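Lowri Mathias wants you to stop buying sourdough starter in the mail. She used to sell it herself, so I figured she was worth an hour of my time, though I came in with my arms folded. People who have left a business tend to be very hard on the people still in it.

We met at the back of Villalobos, the bakery where she now works the early shift. She had been up since 3 a.m. and was eating toast. I had brought along a packet of dried starter from a company called Flasta, which says on the label that the culture goes back five generations. She turned it over a couple of times.

"Whose generations?" she said. "Is there a name on it? Then what am I supposed to do with that?"

Her complaint is with age. A starter is flour and water with yeast and bacteria living in it, and you feed it by throwing most of it out and adding more flour and water. Do that for a few months, she says, and what lives in the jar has a lot to do with your flour, your kitchen and how often you remember to feed it. The old culture from the gold mines or the Alps or somebody's great-grandmother may have left some descendants in there. It may not have. You have no way of telling from your kitchen, and neither does the person who took your money.

"I sold a starter as being from 1890," she said. "A man told me it was from 1890. That was all the research I did."

I asked how many she sold. The answer was 400 packets in her best year, under the name Brulelero, which she says she made up in the car.

To be fair to the other side, I also called Arwel Meredith, who still sells dried culture through his own small outfit, Stolon. He was less annoyed than I expected. He agrees that the age claims are mostly stories and says he dropped his from the website in August. What he won't agree with is that a bought starter is a waste.

"People try to make one from scratch, it bubbles on day two, it goes dead on day four, they pour it down the sink," he said. "Mine works. They get bread that weekend. I don't feel bad about that."
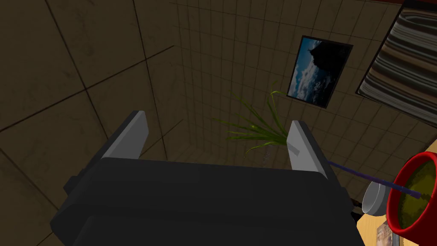
Lowri's reply, when I passed this on, was that the dead spell is normal and he could tell them that for free. The first bubbles often come from bacteria that die off as the mix gets sour, and then there are a few quiet days before the yeast gets going. Her advice is to keep feeding it and stop looking at it. She uses whole rye for the first week and then moves over to plain bread flour. She doesn't weigh anything at that stage, and was a little short with me when I asked about ratios.

I did push her on flavor, where I thought she was on weaker ground. Surely two starters can taste different? She said yes, of course, and then asked me how long I let my dough sit. Overnight, in the fridge, I said. And did I do that every time? I don't.

"So you changed the time, and the temperature, and I bet the flour, and you're telling me it's the jar."

I'm not completely sold. She tested this once, with two starters and 30 loaves, and the tasters were her coworkers, who knew what she wanted to hear. She admits they did. I've read enough confident writing about bread to be wary of anybody's kitchen experiment, including one that agrees with me. Arwel, for his part, has done no test at all. He says his customers write to him and say the bread is better, and I pointed out that the ones who poured it down the sink probably don't write.

"Some do," he said. "Believe me."

There's also the price. The Flasta packet cost me 20 dollars plus shipping, and it holds a spoonful of gray flakes. Lowri got up, went into the kitchen and came back with a deli tub of the bakery's own starter, which they give to anyone who asks. Most bakeries will do this if you come in at a slow time, she says, and you should buy a loaf while you're there. How old was it? She thought the last one got left out by the oven and cooked, so maybe since spring.

Arwel had one more thing to add before we hung up. He thinks the stories do some good, even the false ones, because a person who believes the jar is 100 years old will feed it. I repeated this to Lowri and she gave it some thought — more than she had given anything else I'd put to her.

"Then tell them it's a hundred," she said, "and give it away."

I've been feeding the Flasta culture and the one from the deli tub side by side on my counter, and I've already mixed up the lids.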